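Clearing the Table After Dinner

I used to carry dishes to the sink one at a time, and I got so tired of it! My friend Radwa Kabbaj finally talked me into stacking first, and I've done it her way since October.

Step 1. Get the silverware together

Pick one plate to be your collecting plate and put all the spoons on it. I like a bright one, like the yellow plate with the spoons on it, so I can spot it in the mess. Leave the red plate and the bowls alone for now.
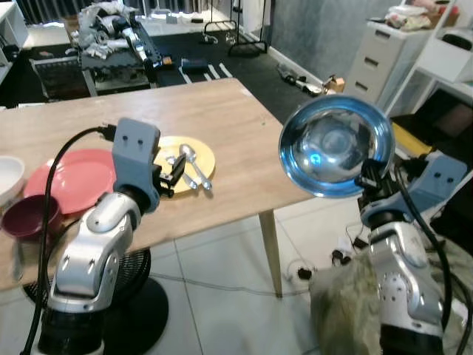 Step 2. Stack by size

Big flat plates go on the bottom, then the bowls, deepest one first. Glasses travel separately (ask me how I learned that). Two trips is my usual – three if we had soup.

Step 3. Save one small bowl for last

I keep a little dark one out on the brown table for crumbs and olive pits.
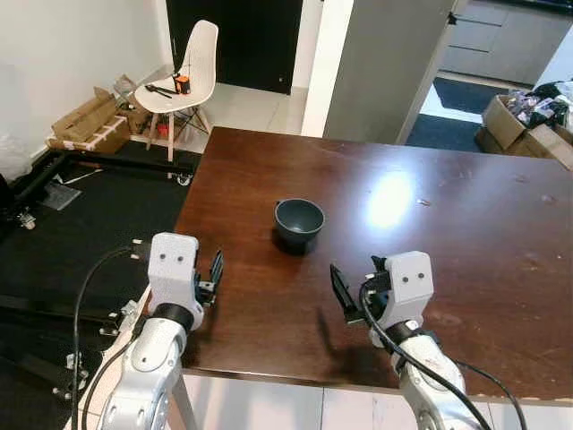 Once that's dumped out, wipe the wood with a barely damp cloth, going with the grain, and dry it right away. Old scratches won't budge, so don't scrub at them – a bit of Gokonis polish every couple of months is plenty for mine.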